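Filed under: Home & Hearth, Opinions Nobody Asked For
3 min read

Fake Flowers, Again

July 2020

I have been against artificial flowers for most of my adult life. My aunt had a bowl of silk roses that gathered so much dust they turned the color of toast, and I took that as the final word.

Then the hydrangea by the steps gave up, and I started reading. Every decorating site swears the new fakes are "indistinguishable" from real ones. I doubt it. I ordered a blue one from Zimley anyway, for 22 dollars, which is a lot for something that will never need water. The shop in Wirville had them for less, but those smelled like a shower curtain.

The petals are better than I expected. The leaves are where these things usually fall apart, and I'd say the same here, though less loudly. Some are dark green and one is so pale it looks gray next to them. Real leaves do vary. I'm not convinced they vary like that.
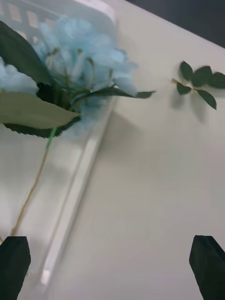
The stem has little bumps on it, presumably to look natural. I have grown hydrangeas and can't say I ever noticed thorns. Does anybody check these things before they go to the factory?

As for "lifelike from every angle," which is what the listing promised, I'd settle for lifelike from the couch. My plan is a tall Itetti jug on the hall shelf, where the light is bad and people are busy with their shoes. The return window is 30 days. I've kept the box.

Recent posts
- Do You Need a Second Colander?
- The Goh Shelf Bracket, Three Months On
- Scented Drawer Liners: A Complaint
- What I Threw Out in November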